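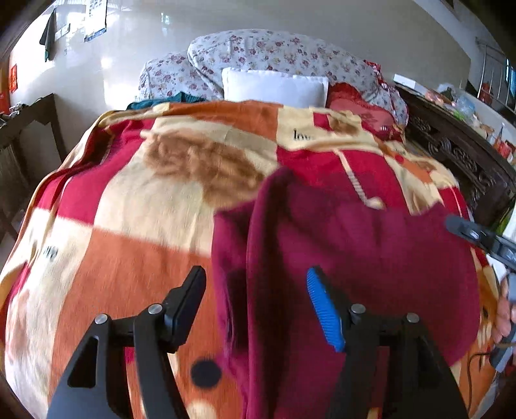
How do you fold a thick fleece blanket so it doesn't spring open again? Fold it in thirds lengthways, press the air out with your forearms, then roll it from one short end and keep the roll tight.

I learned that last September and I have been a bore about it ever since! Monday is bed day in our house, when everything comes off, gets a good shake by the window and goes back on properly, and I look forward to it more than I should admit. The big plush blanket is my favourite thing we own. It has red, orange and cream blocks, brown roses and "love" printed on it, and it is so warm that I've stopped putting the heating on before 8 in the evening.

The floral quilt is the awkward one. I push it up against the wall at the head of the bed while I sort out the rest, with the plain white pillow in front, and it makes a lovely thing to lean on with a cup of tea (the tea is part of the method).

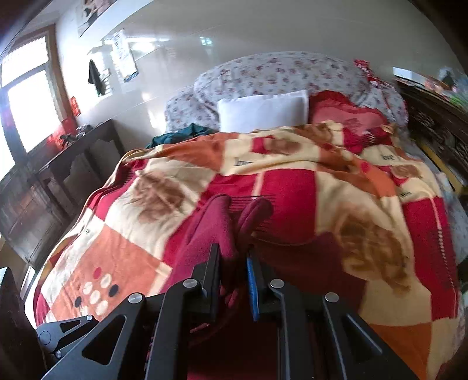

Then come the small fleecy bits, which get everywhere in cold weather. Maroon is my colour this year — gloves included — and I give each piece a shake before it goes in the basket. Natanael Rangel, my neighbour when I lived on Rezende Street, used to wash all his fleece at 20 degrees with no softener, and I've copied him. It stays so much fluffier!

The whole job takes me 64 minutes if I do the pillowcases too, and I did time it once. Next week I want to try turning the mattress, so if you've managed that on your own with a heavy carved bed frame down one side, please tell me how you got a grip on it.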